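Relationship Skills Program, Skusdale Family Center
Minutes of the Curriculum Working Group, December meeting
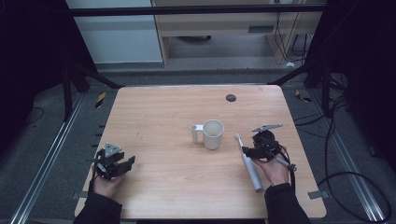 Meeting opened at 10:04 a.m. in the ground floor meeting room.

Present: Gladys Huanca (chair), Pacita Cabrera (minutes), one facilitator from the Ovham site, two facilitators from the Skusdale site, the intake coordinator, the data clerk.
Apologies: the Ovham site supervisor. Written comments received and taken under item 4.

1. Minutes of the previous meeting

Accepted with one correction. Under item 6, "conflict inventory" should read "conflict style inventory." The two are separate instruments and the program uses only the second.

2. Actions carried forward

2.1 Revised consent form. Done. The form now states separately that partners' written answers are not shown to each other unless both have initialed box C. Old stock to be recycled at both sites.

2.2 Room booking at Ovham for evening sessions. Done. The booking runs to the end of the spring cycle and covers 6:30 to 8:30 p.m. Setup time is not included in the booking, so facilitators have the room from 6:30 and sessions there will start at 6:45.

2.3 Glossary for participants. Not done. Draft has 26 entries, of which nine have no agreed definition. Carried forward, see item 5.

2.4 Replacement of the timer used in the speaker-listener exercise. Closed. Facilitators prefer the wall clock.

3. Intake and attendance

3.1 The data clerk reported on the fall cycle. Intake questionnaires received across both sites: 571. This counts individuals. Where both partners completed a questionnaire, they appear as two records linked by a couple number.

3.2 Of those starting the six-session course, 85 percent attended four sessions or more. The figure is calculated per person. The chair asked for it per couple as well, given that the exercises in sessions 3 and 5 cannot be run with one partner absent. The clerk can produce this but needs the linked records cleaned first. Several couple numbers were entered with a leading zero at one site and without it at the other.

3.3 The intake coordinator noted that the question "How long have you been together?" is being answered in three ways: from first meeting, from moving in, and from marriage. Answers cannot be compared as they stand. Two options were discussed:

(a) Keep one question and add an instruction ("count from when you both considered yourselves a couple").
(b) Split into three dated fields, any of which may be left blank.

Option (b) gives better data but adds length to a form that participants already find long. Option (a) was agreed. Wording to be checked with the Ovham facilitators, who have a higher share of couples who separated and came back together. The instruction should say whether to count from the first start or the most recent one. The group's preference was the most recent.

3.4 Late cancellations. No change of policy. Forty-eight hours' notice remains the request. Sessions missed with less notice are recorded as absences and may be made up once.

4. Session 4: repair after an argument

4.1 This item took up most of the meeting. The current session 4 runs 90 minutes and covers cooling-off periods, apology, and returning to the topic. Facilitators at both sites report that the third part is regularly cut short.

4.2 Written comments from the Ovham supervisor were read. In summary: the cooling-off material is taught as a rule ("wait at least 20 minutes"), and participants are using the rule to end conversations. One partner calls the pause and no one restarts. The supervisor proposed that whoever calls the pause also names the time at which the conversation will resume, and is responsible for resuming it.

4.3 Discussion. The Skusdale facilitators agreed with the problem as stated. One had tried a similar approach informally with her last group. Her observation was that naming a time worked better for couples who share an evening routine than for those on different shifts. For the second kind, a time on the following day had to be allowed, and some participants found the overnight wait harder than the argument.

4.4 P. Cabrera asked whether the fixed minimum should stay. It is simple to remember and printed on the handout. The chair's view was that a minimum and a named return time do not conflict and both can be taught. Agreed to keep the minimum, add the return time, and add an outer limit of 24 hours.

4.5 The apology section was reviewed line by line. Changes agreed:

Step 1, "State what you did." Keep.
Step 2, "State how it affected your partner." Change to "Say how you think it affected your partner, and ask if that is right." Participants have been telling each other what they felt, with poor results.
Step 3, "Explain why." Move to the end and mark as optional. An explanation placed before the offer to make amends is often heard as a defense.
Step 4, "Say what you will do next time." Keep. Add one line asking for a specific action. "I'll try to be better" to be given on the handout as a weak answer, with two stronger ones beside it.

4.6 Timing. The proposed split of the 90 minutes is now: welcome and review of home practice, 10 minutes; cooling off and return time, 25 minutes; apology, 25 minutes; returning to the topic, 25 minutes; close, 5 minutes. The break is removed. One facilitator objected to losing the break and asked that this be minuted. To be tested in one group at each site before the handouts are reprinted.

4.7 The practice argument. The current script concerns money (an unplanned purchase). Several participants have said that it is too close to a real dispute to practice on. The group agreed on a lower-stakes subject for the first run-through and suggested household chores left undone, lateness, or use of a phone during dinner. Phone at dinner was chosen. The money script stays as the second run-through, and couples may decline it.

5. Glossary

5.1 The nine open entries were not gone through individually. The chair proposed a test for inclusion: a term goes in only if it is used in a handout. On this basis "enmeshment" and "differentiation" come out at once, as neither is used anywhere in the course.

5.2 "Boundary" needs a definition that separates it from a demand. Working text: "A statement of what you will do in a given situation. It does not tell the other person what to do." Accepted for now. The Ovham facilitator thought the second sentence might be dropped. Left in pending comments.

5.3 "Stonewalling" and "taking a pause" to be cross-referenced, with the named return time given as the difference between them, in line with item 4.4.

6. Materials

6.1 The Karaca card set (conversation prompts) is down to four complete packs at Skusdale. Ovham has six. Two packs to be moved across until the reorder arrives.

6.2 The Himatach workbook is out of step with the handouts from session 3 onward. Page references in the facilitator guide are to the older printing. Facilitators should refer to exercises by title until the guide is updated. The group did not support reprinting the guide before the session 4 changes are settled.

6.3 Large-print versions of handouts 1 to 3 are available. Handouts 4 to 6 to follow once text is final.

7. Referrals

7.1 The intake coordinator reminded the group that the course is not suitable where one partner is afraid of the other. The individual screening call is to be made to each partner separately, at a time when the other is not present. At one site two calls were made on speaker with both partners in the room. These have been repeated. The call script will now open with the question "Are you able to talk privately?" and the call is rescheduled if the answer is no.

7.2 Waiting times for individual counseling after referral were not available for this meeting.

8. Any other business

8.1 Request from a former participant for a refresher session. No provision at present. To be costed as a single evening, no intake form, couples who have completed the course only.

8.2 Facilitators asked for feedback forms to be handed out before the closing round. Agreed.

Actions

G. Huanca: revise session 4 plan and circulate to both sites.
P. Cabrera: redraft apology handout; write phone-at-dinner script; remove two glossary entries and circulate the rest.
Data clerk: correct couple numbers; attendance per couple.
Intake coordinator: new wording for question on length of relationship; amended call script.
Ovham facilitator: send two Karaca packs to Skusdale.
Skusdale facilitators: outline and cost of refresher evening.

Meeting closed at 11:50 a.m. Next meeting to be set once the session 4 test groups have finished.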